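Home | Tickets | Kit Cupboard | Opening Hours | Contact

Filed under: Games table > Boards and pieces > Resolved (sort of)
Last updated: March 2015

Ticket 3350: Black side of the folding set will not stay set up

Opened by Su-chen Hung. Picked up by Hsin-yi Wei. Priority was entered as "urgent", which I have lowered to "chess".

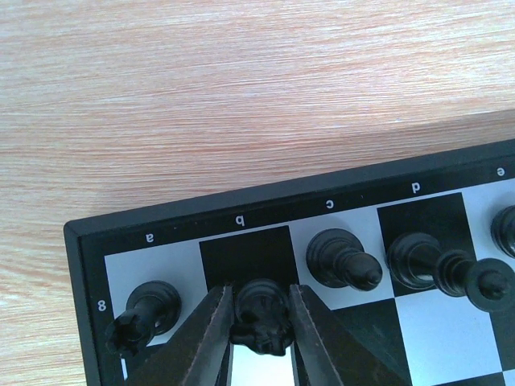
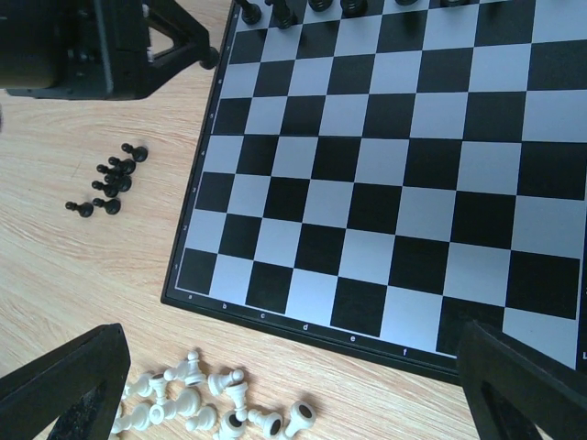
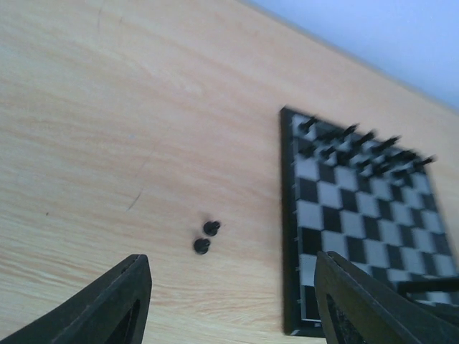

The black and white board on the wooden table, black's side.

Hamomov Social Club, Games and Equipment Desk

Reported fault

Su-chen writes that the black pieces on the folding set "wander". She lays them out before the evening session, goes to put the kettle on, and comes back to find a bishop leaning on a knight like two men outside a pub. White behaves itself. She would like either a repair or a new set, and has attached the page from the Van Hecke catalogue in case I was short of ideas.

First reply (Hsin-yi)

Please try the usual before we spend anything. Open the board fully, press down on the fold until it is flat, and wipe the squares with a dry cloth. Then set up black only and leave it. Don't put the kettle on.

Reply from Su-chen

Done. Back rank is fine. The pawns are worse than the rest and I have given up standing them up, so the first lot are on the table to the left of the board until somebody tells me what to do with them. Also, is the board the right way round? One of the juniors says it isn't and he is being quite loud about it.

Hsin-yi

The board is the right way round. a1 is black, as you can read off the border in the second photo, and a8 is white, with the rook on it in the first. Black lives on ranks seven and eight. If the junior wants to argue he can take it up with the lettering. The letters look upside down from black's chair. They are meant for white, who has paid for the better seat.

On the pieces: I came in and had a go myself. Findings below, in the order I found them.

1. The table. It has a lean on it. I put a pencil down and it set off towards the radiator. A folded Lallent beer mat under the short leg sorted that out, and I have written DO NOT REMOVE on it, so I expect it to be gone by the weekend.

2. The fold. There was grit in the hinge, and what I believe was part of a custard cream. With that in there the two halves don't lie level and anything near the join gets a nudge. Cleaned with a dry paintbrush.

3. The pieces. The set is sold as magnetic. I tested every black pawn by holding it just over a square and waiting to feel a pull. Most had one. Two had nothing whatever, and when I looked underneath, the felt had been glued back on with no magnet behind it. I suspect the great repair of last November, when the Skasta glue was new and everyone wanted a turn.

4. Storage. The pieces go back in the box any old how, and the magnets pull each other about. A couple of felts were hanging by a thread. Glued, weighted under a dictionary overnight, fine in the morning.

Su-chen

Where are the two magnets, then?

Hsin-yi

On the fridge, holding up the tea rota. I have left the rota where it is and ordered small disc magnets, because the smallest bag Van Hecke sell is 200. We are now covered for pawns until the sun goes out. The new ones are a touch thinner, so I packed them with a circle of card. Check which way up they go before you glue — I didn't, and for one afternoon we had a pawn that hopped.

Setting up, for whoever is on next

Open the board and flatten the fold. Put white nearest the door, with a1 at white's left hand. Do the back ranks first, rooks in the corners and working inwards, then the pawns. Queens on the d file, and yes, black's queen goes on the black square. Keep spare pieces on the table to one side and well off the board, or they grab at the ones already standing.

Outcome

Black stood up for a whole evening, including one game where I rather wished it hadn't. Su-chen agrees the fault is cleared but would like it noted that she still prefers the set in the catalogue. Noted.

Status: closed. Reopened by Su-chen Hung, beer mat missing. Closed again, new beer mat.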